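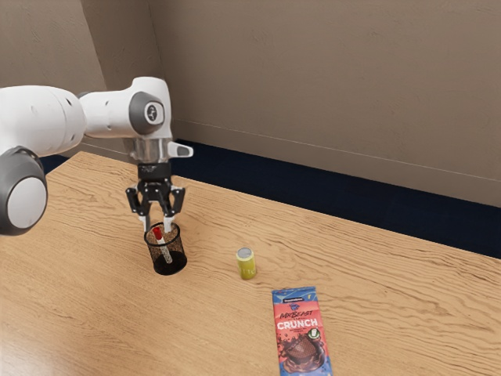 About Korko

Korko supplies offices, schools and public buildings with desk goods, paper and small furnishings. The company was formed when two family businesses, Troton and Ferreira, joined their warehouses and their customer lists. Both had served the same region for many years, and a large share of their customers were already buying from each of them.

Our head office is at 431 Dillano Road. The main warehouse is on the same site, and the trade counter is open to account holders and to the public. Deliveries leave from the rear yard and should not be confused with the customer entrance, which faces the road.

What We Supply

The Korko catalog lists 2210 items. It covers writing materials, filing and storage, mailing supplies, printer paper, classroom goods, and tables and chairs for meeting rooms. The catalog is revised each May. Items withdrawn during the year remain available until stock is used up, and account holders are told of the nearest match before their next order is filled.

Furniture is delivered by our own drivers, who will carry it to the room where it is needed and remove the packing if asked. Assembly may be booked when the order is placed. Customers in older buildings are asked to give the width of doors and stairs. 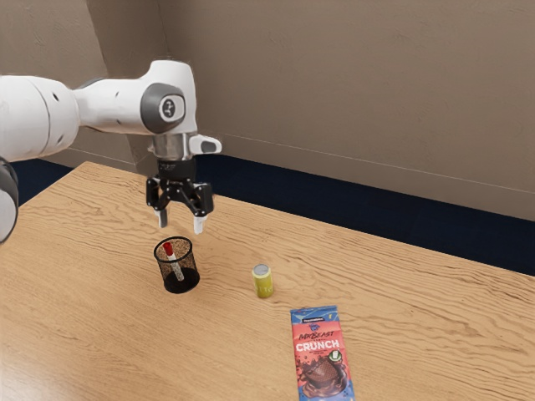
A light wooden tabletop.

How We Work With Schools

School accounts are handled by a separate desk within the sales office. Orders placed before the summer break can be held in our warehouse and released in up to 5 deliveries, so that classrooms are stocked as they reopen. Invoices may be divided by department. Schools that buy through a district office should use the district account number on all orders, including those made at the trade counter.

Returns

Unused goods in their original packing may be returned within one month of delivery. Goods printed or cut to order are excepted. A damaged item should be reported to the sales office, and a replacement will be sent without waiting for the return of the first.

Our Staff

Many of our employees began with Troton or Ferreira and continue to serve the customers they served then. New members of the sales office spend their first 3 weeks in the warehouse before they are assigned any accounts. Open positions are posted at the trade counter and on the Careers page of this site.

Notice to Account Holders

The trade counter will be closed on 22nd February for stocktaking. Telephone orders will be accepted as usual and sent out on the following working day.

Contact | Careers | Delivery Terms | Request a Catalog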